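Govura Users Board > Grippers and end tooling > Parallel jaw slipping on round parts

gantrygoose
22 Feb 2025
Right, after some ideas. Second-hand arm, two-finger gripper, wrist camera, all bought off the Meltell clearance. Runs a pick and stack test on the floor of unit 5 with wooden blocks. Square stuff is fine. Cylinders creep down in the fingers, not every time, worse after a long run. Have cleaned the fingers. Have turned the force up. Counter says 2989 cycles since I last had the fingers off, no idea what they'd done before that.

bodgeit_bev
Force up is the wrong way to go. Round part, flat finger, you get a thin line of contact and the harder you squeeze the more it wants to squirt out. Put it back where it was.

Also what did you clean them with?

gantrygoose
Brake cleaner.

bodgeit_bev
Well there's your problem. Or half of it. That stuff glazes rubber pads. Warm water and washing up liquid, dry them with a lint free cloth, leave them a bit before you run it.

tallow_pete
Don't agree its the pads. If squares are fine the pads are fine. I'd look at whether the fingers close parallel. Ours toed in after a knock and did exactly this, flat parts hid it becuase they pull the fingers true.

gantrygoose
Could be both then. Wrist cam from this morning, red cylinder, force back at the old setting:
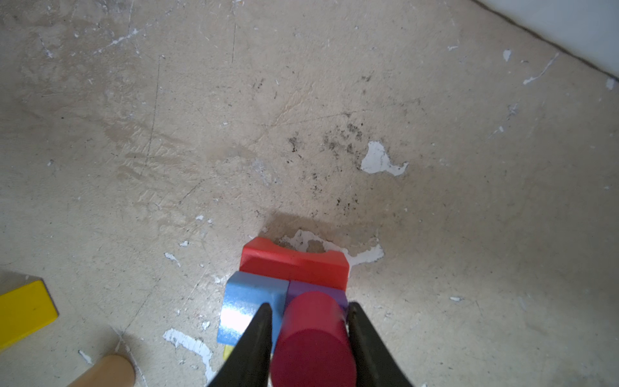 How often should the finger screws be checked?
Every 25 hours of running, plus any time the arm has had a bump.

gantrygoose
Ta, that's going on the sheet. Mine have never been checked so that explains a few things maybe.

tallow_pete
How are you judging parallel? Camera's no good for it, too close and the lens bends everything. Close on a feeler gauge at the tip, then at the root. Same drag both ends or they're out.

bodgeit_bev
Feeler gauge on rubber pads, good luck with that. Take the pads off first. Then close on bare metal, gently, and look for light through the gap. Two minutes.

tallow_pete
Pads off is a faff if they're glued.

bodgeit_bev
Glued pads want binning anyway. Screwed ones from Damasceno, had mine two years.

hovstead_nights
We run the same gripper at Hovstead on the night shift. Few things in the order I'd do them –
power off and air off before hands go anywhere near it
fingers off, wipe the seats, there's always grit in there
look at the dowel holes, if they've gone oval no amount of tightening will help
back on, nip up, close on a square block, then tighten properly
home it again and redo the zero. people forget that one

And do you grip high or low on the cylinder? Low is better for upright ones if the fingers will clear the floor.

gantrygoose
Pick height is whatever came in the old program. Will try it lower, 5 mm at a time. Floor's concrete and not flat so I'm nervous about going much further.

tallow_pete
Then that's another thing. If the floor's out your cylinder isn't square to the fingers and you're gripping it skewed. Put a board down.

bodgeit_bev
A board won't fix glazed pads, pete.

tallow_pete
Didn't say it would.

gantrygoose
Update. Fingers off. Grit in both seats, one dowel hole a touch oval, other one fine. Screws on the left finger were barely past hand tight, so pete gets that one. Pads shiny as anything so bev gets that one too. New pads and a dowel kit ordered, part 3222 if anyone else needs it. Won't be running cylinders till they turn up.

hovstead_nights
Check the kit has both dowels in. Ours came with one.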